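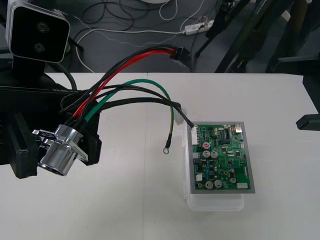
My bench has been taken over by a power supply board this month, and I've promised Renu Malhotra (who puts this newsletter together and has the patience of a saint) that I'd write something about it before the November issue goes out. So, wiring looms! I can hear you all turning the page already, but stay with me, there's tea at the end of it.

The board came out of an old Zoltov bench unit that Samer Nimri picked up in a job lot. It's a lovely dense thing, green, with proper chunky components on it, and it came with its own loom: one big chrome connector at the business end, then a tangle of reds and blacks and a single earth wire going off in its own direction. Samer's question was a simple one. Could we get the board back into its housing with everything plugged in where it should be, without anybody swearing? Well, we managed the first part.

What I've learned, after two evenings of it, is that a loom has a mind of its own. The thick black cables have been bent the same way for years and they want to go on being bent that way. You lay them out nicely, turn round for your glasses, and they've crept back across the board. I've taken to laying the whole lot out on a clear white table first, connector at one end and plug at the other, and just looking at it for a bit before I touch anything. Sawsan Hattar does the same with knitting patterns, she tells me, so I'm in good company.

The other thing is getting the board up off the table. Mine sits in a flat grey tray, which holds it by the edges and saves my thumbs from going anywhere near the solder side. I've tried it up on a clear plastic box and on a piece of white foam, and I have to say the foam wins for me. The box gives you more height – handy when the cables are stiff and you want them to drop away from the board – but the foam doesn't skate about when you push a plug home. Try both, see what you think. A folded tea towel will do at a pinch, although Shadi Chidiac went quite pale when I suggested it, and muttered something about fluff. 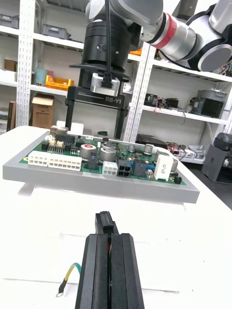 The board in its grey tray on the foam, with the ring terminal on the table in front.

Now, the earth wire. Green and yellow, short, with a ring on the end, and the easiest bit of the whole loom to forget about! It doesn't plug into the board like the others, it wants to go under a screw on the case, and by the time you've done all the fiddly white connectors you're feeling very pleased with yourself and ready to put the lid on. I now keep its screw in a saucer right by my left hand. If there's still a screw in the saucer, I'm not finished.

A word on those white connectors too. They only go in one way round, and if you're having to shove then you've got it wrong. Hold the plug by its body and leave the wires alone. I know everybody says that and I know everybody pulls on the wires anyway (me included, and I've got a crimping tool and a red face to prove it). And please, please let anything with big capacitors in it be checked for charge by somebody who knows how before you go poking about. Dagim Admasu is the one to ask. He'd much sooner be asked twice than not at all.

Spare ring terminals and heat-shrink are in the drawer marked Farah, don't ask me why it's called that, it was like that when I joined. There's a bag of 200 cable ties in there as well, so help yourselves, but do put the bag back.

Samer's unit goes back in its case next, and I'll report in the following issue on whether it all fits. I've also got my eye on a Trasulmont amplifier with a loom that looks like a dropped bowl of spaghetti, so if anyone fancies sharing the job, come and find me by the kettle. I did promise tea.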